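ok I finally finished cataloguing my nan's iced drink recipes and I need to talk about it because I've been at this since May and I'm so happy

background: she kept everything in two exercise books, half English, half her own shorthand. 131 recipes all up. I thought it'd be 130 but there was one hiding inside the back cover, written sideways, for a lime and ginger thing I'd never even heard her mention!!

the shorthand nearly broke me. "K" is a cup but only in the first book. In the second book K is Kurniawati Siregar, her neighbour, who gave her half the cordials. So for weeks I thought the tamarind one needed a cup of something she forgot to name
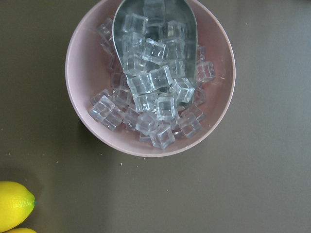
anyway the cordials are the best bit. You make them strong, strong, strong, so they still taste of something once they've been poured over. Her lemon barley is so sharp on its own it makes your ears move and then in a tall glass it's just perfect

favourites so far, no order: lemon barley, the pandan milk, cold black tea with orange peel, rosella (the colour!!), and the sideways lime and ginger

Cempaka Lubis if you're reading this, you were right about the pandan. Fresh leaves, knotted, in the milk for ages. I tried the bottled stuff first and it tasted like a scented candle, sorry for doubting you

a few people asked about sugar. She used a LOT. I've been cutting it by a third and I still like them, but I'm typing them up the way she wrote them and putting my changes in a note underneath. Feels rude to edit her

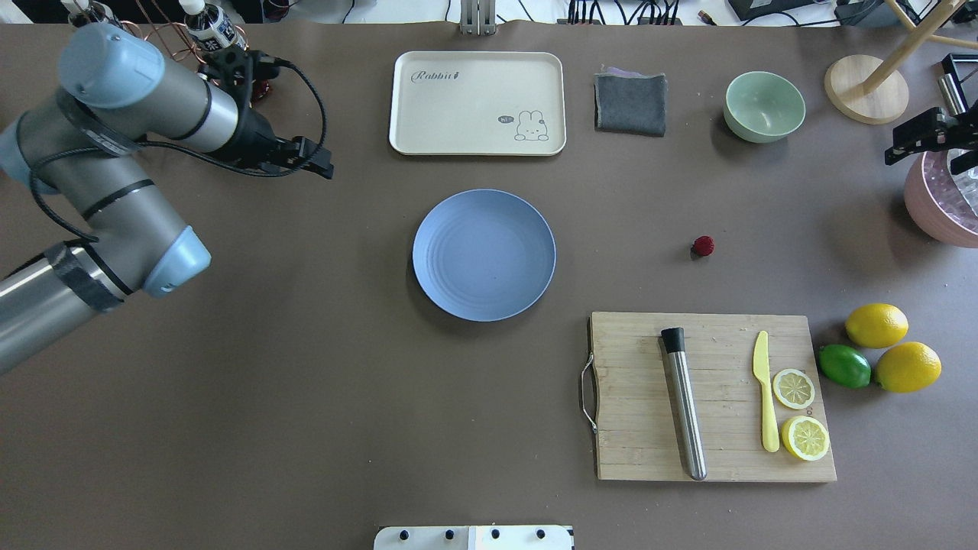
also she rated them! Little ticks in the margin, up to 5. Only one got all 5 and it's the plain cold tea. There's a mango one with no ticks and the word "Christmas" crossed out very hard, and Mum won't tell me what happened

still stuck on one page if anyone's good with old handwriting. It says either "stand overnight" or "strain overnight" and those are very different evenings for me. Asanka Fakir reckons stand. I've done stand twice now and it comes out cloudy but delicious

next job is the index. Do I go by fruit or by season? Nan went by who gave her the recipe, which is lovely and completely useless when you've got a bag of limes going soft

leaning towards fruit. Tell me if I'm wrong! And if your family has a weird cordial I want to hear about it, especially if it's got tamarind in it, I'm obsessed

going to put the rosella on now, it needs all arvo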